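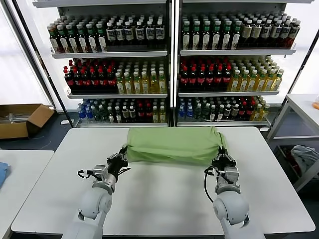

Toàn Khúc says the Pruta kit is overpriced at 900 a month and that we should wait for Ladefoged to quote. I told him I want the two weeks of trial finished first.

12/03/2023

Went in for the cloth test. Two arms, green cloth, one end in each gripper, pulled taut over the white table. I have asked for 100 folds on one setting before anyone touches the software again. The Premar contract would mean more than 510 pieces a day, and the sales sheet is vague on speed.

Support answers email quickly - the manual is poor. Setup fee still not in writing. Call Pruta in the morning, then write up the grip settings.

2 comments - 0 shares

Recent entries
Clerer demo, second visit
What the Pruta lease covers
Notes on grip pads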